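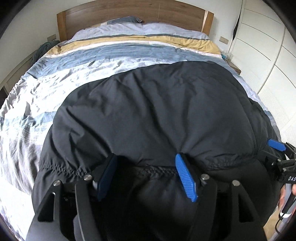
HELP > APPS > BOARD GAMES

Nalix Checkers – your questions answered

Print this page | E-mail this page

Thanks so much for trying Nalix! We get a lot of the same questions in the mailbag, so we've gathered the most common ones and answered them as fully as we can.

Do I need to be online to play?

No, you can play the computer anywhere you like, on a plane or out at the cabin. You'll only need a connection for games against friends, and for the daily puzzle, which goes up fresh each morning (do give it a try, it's a lovely way to start the day).

How strong is the computer player?

There are 20 levels. The first few are very gentle and will happily leave a piece hanging for you, while the top ones look a long way ahead and can be quite merciless. Most new players feel comfortable somewhere near level 8 – but please don't feel bad about starting lower and working your way up!

Can I take back a move?

Yes, as often as you want against the computer. Tap the curved arrow under the board. In friend games your opponent has to agree first, and a little message will pop up asking them.
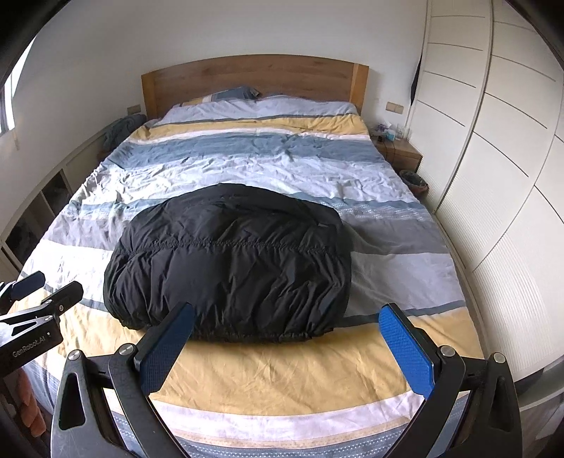
Where did my saved games go after the update?

They should still be there, we promise. The update of 9th August moved them into a new folder called Archive, which you'll find under the main menu. If you had more than 115 saved games, the oldest ones are on the second page, so have a look there before writing to us.

Will there be international draughts on the bigger board?

We're working on it, and we hope to have it ready in December.

Related items
- Prullach Puzzle Pack: getting started
- Playing friends on the Flindholm server
- Nasution board themes: how to install
- 74 opening traps to practice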